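4.3 Cable and fingertip check, two-arm sorting cell

The Cullus sheet says to do this every 215 cycles. I don't trust the counter, so do it every shift.

1. Pause the job and hold both arms.
2. Follow the purple cable from wrist to base. It needs slack at the elbow, and a tidy cable is usually too tight.
3. Tug each yellow fingertip. Play of up to 2 mm is allowed, supposedly. 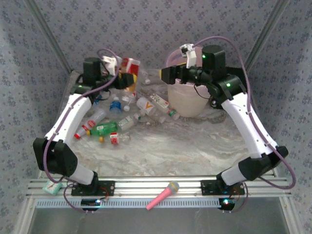 4. Retighten the base plate bolts on the rail. "Self-locking" is Flotenach's word — check them anyway.
5. Run 18 slow picks with bottles.

CAUTION: A green light on the wrist means power. It does not mean the arm is safe to touch.

Note: Report loose bolts to Valdis Kairys.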